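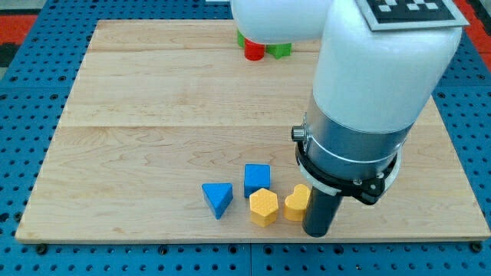 Wood and Water: notes for the second session
Household Materials, evening course, Povembridge
Tutor: Liesl Bühler
2022-10-24

Welcome back, and thank you to everyone who stayed behind last time to help stack the chairs. These notes cover rather more than we will get through in one evening, so please don't feel you must read them all at once. I tend to write down everything I should like to say and then run out of time at the tea break.

Why start with water?

Last week we talked about how a tree grows and what the rings are. This week is about what happens after the tree comes down, and nearly all of that is a story about water. A living tree is full of it. Some sits in the hollow middles of the cells, and we call that free water. The rest is held inside the cell walls themselves, and we call that bound water. Keep those two terms apart in your mind, as they will come up again and again until January and I shall be tiresome about them.

When timber dries, the free water goes first. The wood gets a good deal lighter but hardly changes size. Once the free water has gone we have reached the fibre saturation point, which for most timbers is a little under a third of the weight of the dry wood. From there on the bound water begins to leave, the cell walls draw in, and the plank starts to shrink. Almost everything that goes wrong with a shelf or a door happens below that point.

Working out moisture content

The sum is a simple one, though people often trip over it the first time. Take the weight of the wet piece, take away the weight of the same piece dried in an oven, divide by the oven-dry weight and multiply by one hundred. If the wet piece weighs 50 grams and the dry one weighs 40 grams, the water weighed ten grams, and ten over 40 gives us 25 per cent. The usual slip is to divide by the wet weight, which gives 20 per cent and leads you to believe your timber is drier than it is.

It also means that very fresh timber can come out above 100 per cent. One of you asked me about this at the door and I gave a muddled answer, for which I'm sorry! All it says is that the water in the piece weighs more than the wood does.

The three directions

Wood does not shrink evenly. Along the grain it hardly moves at all, and for furniture we usually ignore it. Across the grain, measured from the middle of the tree out towards the bark (the radial direction), it moves noticeably. Following the curve of the growth rings (the tangential direction) it moves most, very often close to twice as much as the radial.

Everything about cupping follows from this. Picture a board sawn straight off the side of a log. The face nearer the bark has more of its width running along the rings, so it shrinks more in drying and the edges lift towards that side. A quarter-sawn board, with its rings standing more or less upright through the thickness, stays a good deal flatter, and costs more as there is more waste and more turning of the log at the mill.

Wide panels are nearly always made up from narrower pieces joined edge to edge. Maple is a good one to look at for this. It is pale, going towards honey, and where the grain runs wild you get those wavy lines and darker swirls, with one plank often a shade different from the next. Some makers fuss over matching the tones and some let them be – I like to see the difference myself, but my sister thinks it looks like a mistake.

Whichever way you prefer it, a made-up panel is still wood, and across its width it will swell in a damp spell and shrink when the heating goes on. If you screw it down tight all round it has nowhere to go, and sooner or later it will split or bow. Use slotted holes, or wooden buttons sitting in a groove, so the middle is held and the edges can creep.

Seasoning

The old yard at Dunleavy stacked its oak outdoors under a tin roof with small sticks between the layers, and the rule there was a year for every inch of thickness. I worked there for two summers and moved more of those sticks than I care to remember. Kiln drying does the same work in weeks, but hurry it and the outside sets while the inside is still wet, and then you get cracks within the plank that don't show until you cut it.

Bring timber indoors well before you mean to use it. A fortnight in the room where it will live is a fair start for thin boards, longer for thick ones.

For next time

Please weigh a small offcut on your kitchen scales each evening, leave it somewhere warm, and write the figures down. Something near 200 grams is a comfortable size. Bring your notes even if they look peculiar.

Reading: the chapter on seasoning in the Wivness booklet. The table at the back is useful, the bit about varnish less so.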